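Garbage and ballast water rules for small cargo vessels: frequently asked questions

Updated 26th May

14 shares
3 comments

These answers are for owners, masters and agents of vessels using the port of Morkholm and the outer berths at Tirik. They cover what you may keep on board, what you must land, and what paperwork we ask for. They do not replace your flag state's rules. If the two differ, follow the stricter one and tell the harbour office.

Which vessels do these rules apply to?

All cargo vessels, workboats and passenger craft that stay at a berth overnight. Fishing boats registered locally have their own sheet, which you can pick up at the office. Yachts are covered only if they carry paying passengers.

Do I have to give notice before I arrive?

Yes. Send the waste notification form at least a day before arrival. If your last port was less than a day's sailing away, send it as soon as you leave. The form asks for the type of waste, how much you have on board, how much you want to land and how much storage you have left. Please fill in every line. Write "nil" if there is none. A blank line is treated as a form not completed and will be sent back.

My ship's agent normally does this. Is that all right?

Yes, but the master remains responsible for what the form says. Most problems we see come from agents copying the figures from the previous call.

What can go in the general skips?

Galley packaging, cabin waste, paper and dry sweepings. Food waste goes in the brown lidded containers at the head of each quay. If the food waste has come from outside the customs area it must be bagged in yellow sacks and handed over to the contractor. It must not go in any skip or container on the quay, even if it is wrapped.

What about plastics?

No plastic of any kind may go over the side, anywhere. That includes rope ends, netting, strapping and the ash from burnt plastic. Plastics should be kept apart on board from the start. A rigid bin with a secure rim does the job better than sacks, which split when the ship rolls. 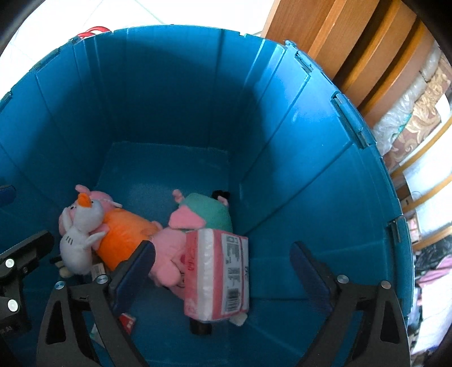 Blue plastic bin, seen from above, with soft toys and packaged items in the lower part.

Clean plastic film and hard plastic can be landed together. Oily plastic cannot, and must be declared as oily waste.

Is there a charge?

There is a flat waste fee for every call, paid with the harbour dues. It covers ordinary garbage up to 1,000 litres, whether you land any or not. Anything over that is charged by the contractor, Bataineh, at its published rate. Oily waste, paint, batteries and out-of-date flares are always charged separately.

Can I get a reduction?

You can apply if your vessel makes 27 or more calls in a calendar year, or if you have a contract for waste at another port on a regular route. Send us a copy of the contract and receipts from the last three deliveries. We do not backdate reductions, so apply before the season starts if you can.

Who has to keep a garbage record book?

Under our harbour byelaws, every vessel covered by this page must keep one. Smaller vessels may use the short version, which is free from the office. Each entry needs the date, the position or port, the category, the estimated amount and a signature. Keep the receipt from the contractor with the page it belongs to.

I lost a receipt. Can you issue another?

Bataineh can reprint receipts for the current year. For older ones, write to the harbour office with the vessel's name and the dates of the call. It may take a couple of weeks.

Can I discharge ballast water in the harbour?

Only if it has been treated by an approved system, or was taken on in the harbour during the same call. Untreated ballast from elsewhere must stay on board. This includes small amounts pumped out to correct trim. If you cannot load without discharging, speak to us before you come alongside.

What if my treatment system breaks down?

Report it at once to your flag state and to the harbour office. Do not wait until you berth. Hjalti Arnardóttir, our environmental officer, will tell you which of the options in your ballast water management plan we can accept. That may mean exchange at sea, in water at least 50 nautical miles from land, or keeping the ballast on board and loading less.

Will you take samples?

Sometimes. We choose vessels partly at random and partly on the quality of their records. Sampling is done at the discharge line or through a manhole. The vessel is not normally held while we wait for results, but we may ask you not to discharge.

Is washing down the deck allowed at the berth?

With fresh or sea water only, and only once the deck has been swept. Cargo residues must be collected first. No detergents are allowed on the Tirik berths, where the water hardly moves at low tide.

What happened to the barge collection?

The Niresska barge stopped collecting garbage last August. It now takes oily water only, with a minimum load of 2,000 litres. Vessels at anchor should arrange for garbage to be brought ashore by launch. The launch operator must have a copy of your notification.

What are the penalties?

For a late or missing notification, usually a warning the first time and a fixed charge after that. Illegal discharge is passed to the coastguard, who may detain the vessel. We have no say in what they decide.

How do I report pollution I have seen?

Call the harbour control room on the working channel or by telephone, at any hour. Give the position, the time, the colour and spread of what you saw, and the names of any vessels nearby. Do not try to take a sample yourself. You may be asked for a written statement later.

Where can I get the forms?

From the harbour office, or from your agent. Old versions of the notification form with the green heading are no longer accepted.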